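Block Picking from a Bin – Shared Workshop Build
Project report, Vega Vidal and Riku Hirano, 2018-02-14
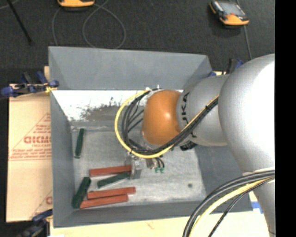
Our goal was to have the arm pick blocks out of a bin in any position and place them in a rack sorted by color. We worked in the Fliltcombe shared workshop, where members can book the KUKA arm for a half day at a time. Abilio Lorente supervised us and had to be present whenever the arm was powered.

Setup

The bin is a gray box with sloping sides. In our first week it slid whenever a finger touched the wall, so we clamped it to the board and measured its position again. We called our control program Radham. It takes a list of block positions and angles, picks the next block, and sends the arm a path. We limited the speed to 20 percent for every run in this report.

Results

We ran 80 pick attempts in February. 11 failed. Most of the failures were blocks lying close to a wall, where the outer finger hit the slope before it was low enough to grip. The others were blocks lying side by side with no gap for a finger. Color made no difference to gripping, but the dark green blocks were harder to find against shadow and we had to raise the exposure on the overhead camera.

Changes we made

– Radham now picks the block with the most free space first, then looks again.
– For blocks near a wall, the gripper turns so both fingers come down along the wall.
– We retied the cables at the wrist with more slack. The first routing pulled tight when the last joint turned past a half turn.

Still to do

The program gives up if a block stands on end. Carmela Ibarra suggested nudging it over with a closed gripper, and we have written that move but have not tested it. The log keeps only the last 2,000 lines, so a long session overwrites its own start. Riku is working on that now.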